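Plamden laundromat to stay open through winter after landlord, town reach deal

The Moodley Street laundromat is staying put. For now anyway.

The Plamden town board voted in a packed meeting to cover part of the rent on the building through the end of March, which gives owner Wayne Hartley time to fix the boilers and sign a new lease. The vote came just before 10 p.m. and got a round of applause, then a second one when someone in the back figured out what had been decided.

Hartley said in August he'd have to close. Rent going up, gas going up, two boilers that date back to the previous owner. The next closest place to wash clothes is in Brudlow, 17 miles off, and the bus there quit running on weekends last spring.

"I had the sign printed," Hartley said after the meeting. "The closing sign. It's in my truck. I guess I'll use the back of it for something."

What the deal does

Under the agreement the town pays $2000 a month toward the rent, starting in October. Hartley pays the rest. The landlord, Lullell Properties, agreed to hold the rent where it is until spring and to put off a planned parking lot project that would have closed the side entrance.

In return the laundromat has to keep its posted hours, 6 a.m. to 11 p.m. every day, and has to have both boilers working before the first hard freeze. One of them is down now. Hot water has been hit or miss on the machines along the back wall, regular customers say, and the board heard plenty about that too.

The money comes out of the town's downtown fund, which mostly pays for sidewalk work and the holiday lights. Lights are still happening. Somebody asked.

Board member Kirsty Crabtree, who brought the proposal, said the town looked at running a shuttle to Brudlow instead and it would of cost more.

"We priced it three ways," Crabtree said. "A van, a driver, insurance, and people hauling wet bedding home in January. I couldn't look at anybody and say that was the better plan."

The one no vote came from Declan Whiteley, who said he has nothing against the laundromat and uses it for his comforters.

"My issue is what happens in April," Whiteley said. "The hardware store had a bad year. The diner had a bad year. Do they get a check? I don't have an answer for them and I don't think the board does either."

Crabtree said the hardware store hadn't asked.

Who uses it

A lot of people, going by the public comment, which ran well past its usual slot. Renters in the apartments on the north side, where most of the units have no hookups. Parents. Two motel housekeepers. A man who races dirt bikes and said no home washer should have to go through that.

Katsuhiko Koyama has lived over the old pharmacy for six years and does his wash before work. He told the board he'd tried a Brudlow run once, in the summer, to see what it would be like.

"I lost the whole morning," Koyama said. "Bus there, wait, wash, dry, wait, bus back. I had one bag. There are families in my building with five kids."

Another speaker said she'd been doing her mother's sheets in the bathtub since the rumors started, to get used to it. The board chair told her she could probably stop.

Several people brought up the folding room, a side room with long tables that Hartley opened up a few years ago when the video rental next door moved out. It doesn't make any money. It's where the Saturday coffee used to be and where the school's coat drive gets sorted every fall, and a good part of the comment period was realy about that room more than the washers.

Hartley said the folding room stays. So does the free box of kids' socks.
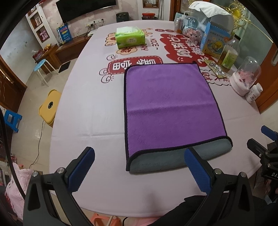

A folded purple microfiber towel on a covered table.

Boilers next

The repair bill is the part that could still sink it. Hartley has one quote in hand and is waiting on another. He wouldn't give the figure but said it was "a used car, and not a bad one."

Deepak Tiwari, the heating contractor who looked at the system last month, told the board the working boiler is in decent shape and should last if it's not carrying the entire load by itself. The other needs a new heat exchanger or it needs to go. He'd lean toward replacing it.

"You can patch it," Tiwari said. "You'll be patching it again at Christmas, with a line of people standing there holding baskets."

Parts are the holdup. Tiwari said he could have a new unit put in inside of two days once it gets here, but the supplier won't promise a ship date. The laundromat would close while the work is done. Hartley plans to do it midweek, when it's slow, and will post a notice on the door and on the community board at the grocery store.

He's also asking customers to go cold when they can until then. Cold wash works fine for most everyday stuff, he said, and a few things come out better for it. Microfiber cloths and towels especially. Keep those away from cotton, they grab all the lint, and skip the fabric softener. Low heat in the dryer or hang them up.

"I tell people that every day and every day I pull a fuzzy one out of number 11," he said.

Prices

Going up some. A regular load goes up a quarter starting in October, and the big front loaders go up fifty cents. Dryers stay the same. Hartley said he held off on raising prices for as long as he could and would rather people hear it now than find out with a load in the machine.

Seniors still get the discount on mornings before 9. Ask at the counter for the token, it isn't automatic. The change machine takes fives and tens only, the twenty slot is broken and has been.

A card reader is maybe coming. Hartley said he got a pitch from a company that would put them on all the washers for a cut of each load, and he didn't like the cut. He's looking at other ones. Quarters until then.

Landlord's side

Lullell Properties didn't send anyone to the meeting. In a letter read aloud by the clerk, the company said it was "pleased to work with the town and our tenant on a short-term arrangement" and that it expects to start talks over a multi-year lease after the new year.

The letter didn't say what rent it has in mind. Crabtree said she's asked, and was told that depends on the market.

Lullell bought the building two years ago along with the two storefronts beside it. One of those is still empty. The other is a tax office that's only open part of the year. Several speakers wanted to know if the company means to tear down the row, and the letter said there are "no current plans" to do that. There was some grumbling at the word current.

Whiteley, the no vote, said that's exactly the kind of answer that worries him.

"We're paying down their rent for them, is one way to look at it," he said. "I hope I'm wrong. I'll be in there with my comforters either way."

The board asked the town attorney to write in a clause letting the town stop payments if the laundromat closes for longer than 17 days in a row, boiler work included. Hartley said that was fair. An earlier draft had it at one week and he'd asked for more room in case the parts come in wrong, wich has happened to him before.

The board also wants a short written update every month, hours kept, machines down, that kind of thing. Hartley asked if he could just come in and tell them. He can't, it has to be on paper.

Also at the meeting

The board put off a decision on the Brudlow Road speed limit until the county sends its traffic numbers over. Leaf pickup will start on the north side this year and work south, a switch from last year, when the south side went first and the north side got snowed on. Bags go at the curb, not in the gutter.

A request for a second stop sign at the elementary school was sent to the county. The library roof is done.

Anyone with questions about the laundromat agreement can call the clerk's office in the morning or stop by the counter at town hall, where there's a copy to read. Questions on the machines go to Hartley, at the laundromat, most days until 6 p.m.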